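Unit 6: Good Practice with Hand-Held Grippers

Welcome back, everyone! Before we get to the Handberg bench rules I'd like to spend a little while on cables, which I know sounds dull, but so many spoiled recordings come down to a cable tugging at somebody's wrist – please do bear with me. Keep both tools facing each other at the start, and keep your fingers well behind the moving parts.

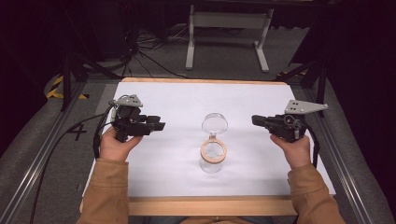
Fig. 47. Two grippers at either side of a glass jar, lid off.

Glass has its own rule in the Clisham guide, and it's one I'm fond of: close slowly, and stop the moment anything slips. If a jar chips, set it aside, write it in the bench log and take a fresh one (please don't be shy about asking!). Read the rest of the guide before the January lab.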